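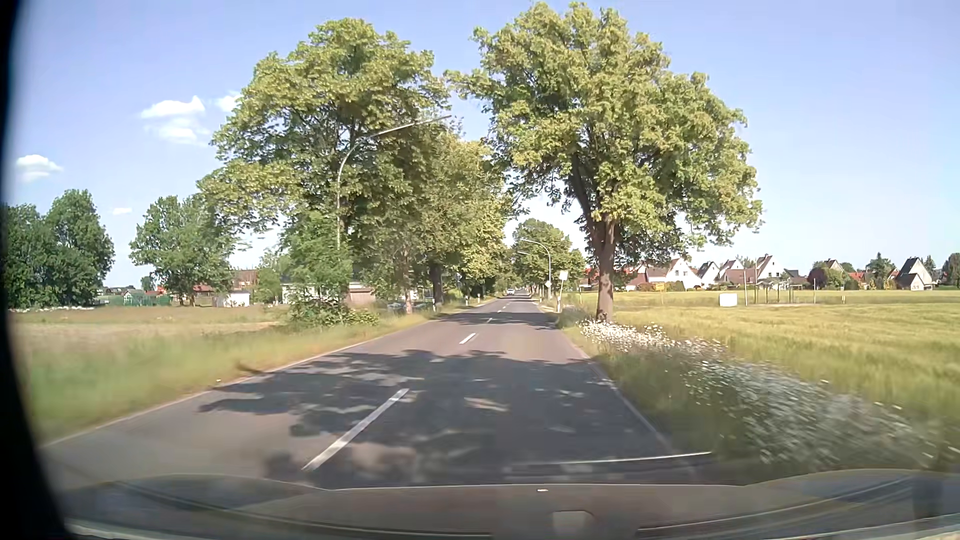
*A two-lane road between the fields, with tree shade across the pavement.*

So Soliman is coming back in June, and I may have yelled a little when I read it! Clultix put the news up on Friday, late in the evening when I was already in my pajamas, and of course I stayed up way past bedtime going through every comment. Season 2 gets the nine o'clock slot, right after the news, so no more midnight replays for those of us who have to be up for work.

If you missed the first season, it's the family drama with the salt merchant who leaves his house to the wrong daughter. (Or the right one, depending on which side of my living room you sit on.) It started out slow. I nearly quit after the wedding episode, which went on forever and had that awful song in it twice. Then the letter turned up in the flour bin and I was hooked, and so was my sister, and we've been arguing about it ever since.

The big change is the length. Season one ran 40 episodes and this one is getting 60, which makes me a bit nervous. Long seasons on this channel tend to sag in the middle, with people staring out of windows and somebody's cousin losing his memory. But the writers are the same ones as before, and they've said the court case will be over and done with early on. Good! I could not take another week of that judge.

Most of the main cast is signed. The older daughter is back, the uncle is back, and the mother will be in it too, even though we all watched her get on that boat. The one question mark is the younger brother. Clultix says only that his part "will be addressed," and I don't like the sound of that at all. If they recast him I'll still watch, but I'm going to complain the whole time.

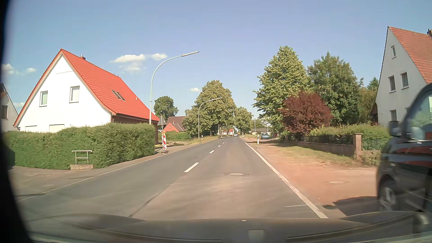

Areti Politis wrote in to say that she doesn't mind a new brother one bit, as long as they keep him away from the shop storyline. She thinks the show was at its best when it stayed in the kitchen with the women, and she'd happily trade the whole smuggling plot for one more fight over the recipe book. She has a point about the smuggling. I never did work out what was in those crates.

There's also an open call for extras, which is the part I've read three times now. They need 200 people for the market scenes, all ages, no acting experience required, and you bring your own plain shoes. Sign-up is through Mulex, the casting outfit, and it closes when the list is full. Filming for those scenes is at the Cleltow studios, outdoors, with a very early start. My sister has put her name down already. I'm still thinking about it, mostly because of the early start, but if you spot a woman buying the same onions over and over in the background, say hi.

No trailer yet. Clultix is promising one before the end of the month, and the whole first season goes back up on their site this weekend for anybody who wants to catch up. Skip the wedding episode if you must, but don't skip the one after it.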